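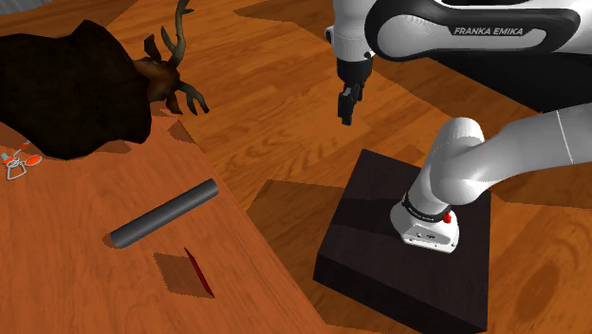 Refinishing wood floors in sections – can it be done without lines?

Forum: Flooring and Trim
Replies: 14

mallut_mike
We bought a house in Mallutdale last year. It has 1,570 square feet, and most of the downstairs is the same light oak strip, running from the front room through the hall and into the dining room with no thresholds. The finish is worn through by the front door and in front of the kitchen. I got one quote from a contractor for the whole downstairs and it was more than we want to spend right now.

We have to live here while it gets done. I would like to do the front room in September and the hall and dining room in the spring. Will I see a line where the two jobs meet? The floor has no stain that I can tell, just clear finish that has yellowed some.

oldgrain
Yes, you will see a line. Clear finish ages and so does the oak under it. The new section will be lighter for a year or two and the overlap will have a ridge you can feel in socks.

Move out for a week and do it all at once.

t_kessel
I disagree with the above. I did mine in three stages and you have to look for the joints. Stop at a board edge, never in the middle of a board. If the boards run across the doorway this is easy. If they run through the doorway it is harder. Which way do yours run?

mallut_mike
They run front to back, so they go through the doorway into the hall. The dining room opening is the other way and I could stop on a board edge there.

t_kessel
Then do the front room and hall together and leave the dining room for spring. Tape a straight line on the board edge, sand up to it, finish up to it. Pull the tape while the last coat is still soft.

oldgrain
And when he comes back in spring with the sander he is going to run the drum over the edge of the new finish. Everybody does. I have been called out to fix that more than once.

Séverine Deschamps
You use an edger for the last foot and a scraper for the last two inches. It takes an evening. I agree with t_kessel that the dining room is the right place to stop.

Mike, before you rent anything, find out how thick the wood is. Pull a floor register and look at the cut edge of the boards. You want to know how much is left above the tongue. Older floors that were sanded a few times can be down to almost nothing, and a drum sander will take you into the nail heads.

mallut_mike
I pulled the register in the front room. It is solid oak, 3/4 thick overall as best I can measure, and there is a good quarter inch above the tongue. I don't think it has been sanded more than once.

Séverine Deschamps
You have plenty then.

pinehollow
Has anyone asked whether he needs to sand at all? If the wear is only by the door and the kitchen, he could screen and recoat the rest and only sand the bad spots.

oldgrain
Spot sanding clear oak is the worst advice in this thread. You get a pale dish in the middle of a yellow floor.

pinehollow
I said screen the rest, and I have done it. It was a rental and the tenants did not care. I will give you that it was visible.

oldgrain
So we agree.

mallut_mike
It is worn to bare gray wood in both places so I think it has to be a full sand. My question now is the machine. The rental place in town has a drum sander and one of those square pad sanders. The drum is 148 for the weekend with the edger. The pad sander is less. The guy at the counter, who was helpful otherwise, said beginners should never touch the drum.

t_kessel
The pad sander will not cut through old finish on oak in any reasonable time. You will go through a stack of paper and still have shiny spots. Use the drum for 36 and 60 grit and the pad for the final passes. Practice on the part of the floor where the couch will go. Start walking before you lower the drum and lift it before you stop. That is most of it.

Nail heads: walk the whole room with a flashlight laid flat on the floor and set every one that catches light.

rhoda_b
Adding one thing since I did our bedrooms in the spring. Take the shoe molding off and number the back of each piece. I did not number mine and spent a whole afternoon matching it up, and one piece is still wrong.

Also the dust. Tape plastic over the doorways and turn the furnace off. We found dust inside a closed dresser on the other floor.

mallut_mike
Thanks, had not thought about the furnace. What finish? I was going to use oil based to match what is in the dining room.

Séverine Deschamps
If the dining room is staying as it is until spring, oil will be closer in color. But if you are going to sand the dining room too, the match to the old finish only matters for the winter. Decide what you want the whole floor to look like and use that in both jobs. Water based stays lighter. Buy all of it now from one brand and write down the name and the sheen. Satin from one brand is semi-gloss from another.

t_kessel
Agree on the sheen. I would still go with oil. It levels better for someone putting it down for the first time, and it hides small mistakes. You will need to sleep somewhere else for a couple of nights because of the smell.

oldgrain
Oil, yes. Three coats. And I still say do the whole floor at once. You are renting the machine twice, taping twice, and moving furniture twice to save money you will spend anyway.

mallut_mike
It is more about where we would put the furniture. There is no garage, and the basement gets damp. If I do the front room and hall, everything fits in the dining room.

oldgrain
Fine. That is a real reason.

rhoda_b
We set the time for our last coat at 4 in the afternoon so we could close the door and leave. It worked well for us. Keep the dog out longer than the can says – claws mark it for weeks.

mallut_mike
Plan is front room and hall in September, oil based satin, stop on the board edge at the dining room. I will post again when the molding is off.

pinehollow
Good luck. Check the closet under the stairs too if you have one. Everybody forgets the closet.

mallut_mike
There is a closet. I forgot it.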